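Projektbericht: Was passiert mit alten Rechnern? Weiternutzung von Büro-PCs im Stadtteil
Projektgruppe Sindel, Abgabe 6. Nov. 2023

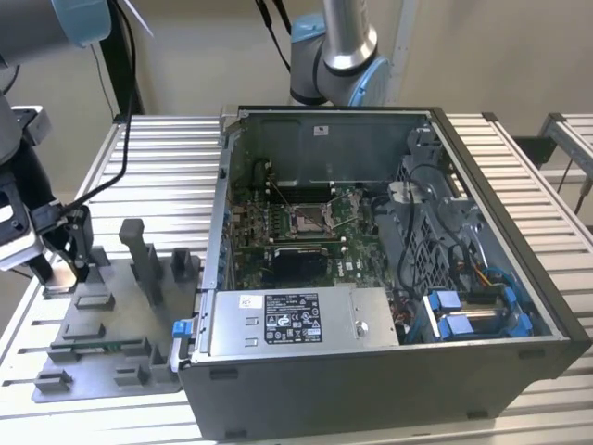

Warum werden Büro-PCs überhaupt so früh ausgetauscht?
Meistens läuft der Leasingvertrag aus oder die Garantie endet, kaputt sind die wenigsten Geräte.

1. Fragestellung

Wir wollten wissen, wo ausgemusterte Rechner aus kleinen Firmen landen. Keine Technikarbeit also, eher Umfrage + Interviews. Idee kam im April, damals noch als Hausarbeit gedacht, dann zu groß geworden. Der Name Sindel stand zuerst nur auf dem Ordner und ist geblieben.

2. Vorgehen

Fragebogen an Betriebe im Gewerbegebiet Stetilham verschickt. 57 angeschrieben, 17 Antworten. Dazu 4 längere Gespräche, eins davon am Telefon (schlechte Verbindung, Mitschrift lückenhaft). Abgefragt: Alter der Geräte beim Austausch, wer entscheidet, Umgang mit den Festplatten, Verbleib. Die Frage nach den Kosten haben fast alle leer gelassen — war wohl zu neugierig formuliert.

3. Ergebnisse

Der größte Teil der Geräte geht an den Leasinggeber zurück. Was danach kommt, wissen die Firmen nicht. Gekaufte Rechner stehen oft erst mal jahrelang im Keller oder Lager. Begründung fast immer gleich: Daten noch drauf, keiner zuständig. Am Ende dann Wertstoffhof.

Weitergabe an Schulen oder Vereine kommt vor, aber selten. Die Firma Durnonard gibt Geräte an Mitarbeiter ab, ohne Festplatte, gegen Unterschrift. Läuft dort offenbar gut. Der Reparaturladen Nurmi nimmt auch defekte Geräte an und baut aus mehreren eins zusammen. Engpass laut Laden: Zeit und passende Netzteile, weil manche Hersteller eigene Stecker verwenden.

Überrascht hat uns das Thema Datenlöschung. Viele Betriebe trauen einer Löschung per Software nicht und lassen die Platten lieber schreddern. Damit fehlt dem Rechner dann genau das Teil, das man für die Weitergabe neu kaufen müsste.

4. Probleme

Rücklauf zu klein für echte Statistik, deshalb keine Prozentwerte. Große Firmen fehlen komplet. Die Gespräche haben wir nicht alle gleich geführt, der Leitfaden wurde zwischendurch geändert (Frage zur Löschung kam erst später dazu). Vergleich also nur eingeschränkt möglich.

5. Ausblick

Sinnvoll wäre ein Löschprotokoll als Vordruck, das Firma und Abnehmer beide unterschreiben. Entwurf liegt im Anhang, ist noch nicht rechtlich geprüft. Ausserdem müsste man die Leasinggeber selbst befragen — zwei Anfragen sind raus, bisher keine Antwort.

Anhang: Fragebogen, Leitfaden (alte und neue Fassung), Entwurf Löschprotokoll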